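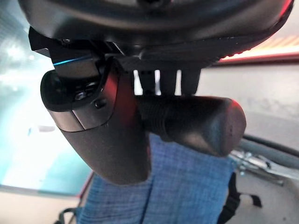
Figure 7.1 The view from the wrist, with blue fabric and a black strap below the gripper.

Chapter 7
Soft Things

Up to this point your robot has led a sheltered life. In Chapters 4 to 6 it handled blocks, tins and one long-suffering plastic beaker, all of which have the good manners to stay the same shape while somebody decides what to do with them. A block that was 40 millimetres wide at breakfast will be 40 millimetres wide at tea. You could measure it once, type the number into your program and go on being right for the rest of term.

Fabric does not behave like this. Pick up a bag by one corner and the other corners go wherever they like. Put it down and it is a new object, with folds you did not ask for and a strap in a place you had not planned on. The program that worked a minute ago will now close its fingers, with great confidence, on air.

This chapter follows a project run by the robotics club at Burkham, whose members set out to make an arm pick up a cloth bag by its strap and hang it on a hook. They gave themselves one half-term. They had already come second in the regional stacking contest at Boklow and felt that a bag could hardly be harder than a tower. Their logbook, which we quote where it is fit to print, opens with the words "should be quick".

The club's arm is called Pringle, for reasons that were clearly very funny at the time. Its control program is called Makar and grew to 1,809 lines, of which the club later admitted that 490 did nothing at all. You will be asked to find some lines of this kind in your own work before the chapter is over. Bring a pencil and some humility.

What the wrist can see

Look again at Figure 7.1. Much of the view is taken up by the gripper itself: the curved finger on the left, the thick ribbed cylinder running off to its right, the dark housing overhead. What is left over has to tell the program where the bag is. New club members tend to assume that a camera near the fingers must have the best seat in the house. It has a very close seat, with a pillar in front of it.

Notice also the strap on the right of the fabric. It is black, and so is a good deal of the gripper. Makar's first rule for finding the strap was "look for the long dark thing", and you may like to work out for yourself what it found. The logbook entry for that afternoon reads, in full, "It is trying to pick up its own finger."

Light adds its own trouble. The red highlights along the gripper are not paint, and a program that sorts by colour has no way of knowing that. Section 7.3 deals with shine and glow, and with the old trick of asking the same question twice under different lamps.

What counts as a success

Over the whole project the club logged 558 attempts. Before you ask how many worked, ask what "worked" means. Is a bag hung by its seam a success? What about a bag that stays on the hook until someone shuts the door? The club changed its mind on this in week 2, which made the earlier results impossible to compare with the later ones and led to a discussion that overran into supper. Agree your rules first. Write them down where they cannot be quietly improved.

By the end of the chapter you should be able to:

explain why a soft object needs to be looked at again after every move
mask out the parts of a wrist view that belong to the gripper
choose a grasp point on a strap, and a second one for when the first goes wrong
write a test for success that a stranger could apply

Before you start

You will need your working program from Chapter 6, a cloth bag with at least one strap, and a hook fixed to something heavier than the arm. Keep your own bag out of it, particularly if your lunch is inside.

Warm-up task. Drop the bag on the bench from shoulder height and sketch its outline. Pick it up and do the same again until you have a page of sketches. Now write one sentence describing the shape of the bag. Keep the sentence, as you will be crossing it out in Section 7.2.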